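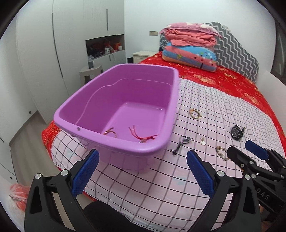
Catherine Tennant
Children's writer, Rurmont Library Learning Pages
September 2023

What Is String, and Why Does It Not Fall Apart?

Look down at your shoes. If they have laces, you are wearing string. Look at your jumper, your socks, the handle of a paper bag from the shop. Maybe you have a bracelet made of red string, or one that is braided. All of these things are made in a way which is very, very old, and on this page I want to explain how it works.

When I was a child I thought that string grew on a plant, already long, and somebody only had to cut it. My grandmother laughed a lot about this. But I was a little bit right, as you will see.

Small pieces become a long piece

String is made from fibres. A fibre is a very thin hair. Some fibres come from animals, for example wool from a sheep. Some come from plants. Cotton fibres grow around the seeds of the cotton plant, and they look like a small white cloud. Linen fibres are inside the stem of a plant called flax. There are also fibres that people make in factories, for example nylon and polyester.

One cotton fibre is short. Most are only as long as the top part of your thumb. So how can we make a string that goes across the whole room?

The answer is twisting. Take a small piece of cotton wool from the bathroom (ask first). Pull it slowly with two hands. It comes apart very easily, and you almost do not feel it. Now take another piece, make it long and thin, and roll it between your fingers many times, always in the same direction. Pull again. This time it is much harder to break.

What changed? When you twist the fibres, they are pressed against each other. They rub, and this rubbing is called friction. Friction is the same thing that stops your shoes from sliding on the floor. In the twisted cotton, every fibre is holding its neighbours, and the neighbours hold the next ones. When you pull harder, the twist squeezes them together even more.

Making fibres into one long twisted thread is called spinning. The thread can be used for sewing or for weaving cloth. A thicker one, for knitting, we usually call yarn.

Why does it not untwist?

If you made a thread from cotton wool, you have perhaps seen a problem. When you let it go, it turns back and becomes loose again. A twisted thread wants to untwist.

People solved this a very long time ago, and the solution is so clever that I still like to think about it. You take two threads that are both twisted to the right. Then you put them side by side and twist them together to the left. Now each thread wants to turn back one way, but the pair wants to turn back the other way. They push against each other and everything stays in its place.

Each thread in the pair is called a ply. If your wool says "2-ply", there are two of them. If it says "3-ply", there are three. (In Australia, knitters also use the word to say how thick the wool is, so with an 8-ply wool you will not always find eight threads inside. I found this very confusing in my first winter.)

Ropes are made by the same idea, only bigger. Fibres are twisted into yarns, yarns are twisted into strands, and strands are twisted into a rope. Every time, the direction changes.

Braids are different

A braid, or a plait, does not need this trick. In a braid the threads go over and under each other, first from one side and then from the other. The most simple braid has three strands. You take the right one and put it over the middle, then the left one over the middle, then the right again, and so on.

Because the strands cross again and again, they lock each other. A braid also lies flatter than a rope, which is comfortable on the skin. This is one reason why people like it for bracelets. It is also beautiful if the strands have different colours, because every colour comes up to the top, hides, and comes up again.

Many shoelaces are braided as well, but with more strands than three, and a machine does the work. If you have an old lace which is broken, look at the end with a magnifying glass.

How old is string?

Very old, but it is hard to say exactly. Stone and bone can stay in the ground for a long time. String is made from soft things, and soft things rot. So scientists find thousands of stone tools, and almost never the string.

Sometimes they are lucky. In a cave in France, scientists found a tiny piece of cord on a stone tool. It was so small that they needed a microscope to study it. It had three plies, and the fibres came from the inside of tree bark. It was more than 40,000 years old, and it was probably made by Neanderthals, who were close relatives of people like us.

Think what you can do when you have string. You can tie a stone to a stick and have an axe. You can make a net and catch fish. You can carry wood on your back and keep your hands free. And you can put shells or beads on it and wear it around your neck. In many places in the world people still tie a string on the wrist of somebody they love. In India, for example, there is a festival called Raksha Bandhan, when a sister ties a thread called a rakhi on her brother's wrist. Rakhis are often red and gold, but they can be any colour.

Try it: a twisted cord in 5 minutes

You need wool or embroidery thread, scissors, and one friend.

Cut a piece 54 centimetres long. If you want a thicker cord, cut two or three pieces of the same length and use them together.

You hold one end and your friend holds the other. Stand so that the thread is straight between you.

Both of you turn your end to the right, as if you are closing the lid of a jar. Do not let go! Continue until the thread is hard and begins to make small curls when you come closer together.

Put one finger on the middle of the thread. Keep it tight and bring the two ends together. Then take your finger away.

The two halves will jump around each other and make a cord. Smooth it with your fingers where it has lumps, and tie a knot at the open end. It should be long enough for most wrists. When you tie it on, leave enough space that it can move a little.

If your cord is very loose, you did not twist enough in the third step. My first one looked like a sad worm. Ailsa Mowat, who checks these pages for me, says she turned hers so much that it jumped out of her hand and went behind the heater.

Words to remember

Fibre: a very thin hair from a plant, an animal or a factory.
Friction: the rubbing that makes it hard for two things to slide.
Spinning: twisting fibres into a thread.
Ply: one of the threads that are twisted together in a cord.
Braid: strands that cross over and under each other.

Next month's page is about knots, and why some of them open when you pull and others only become tighter.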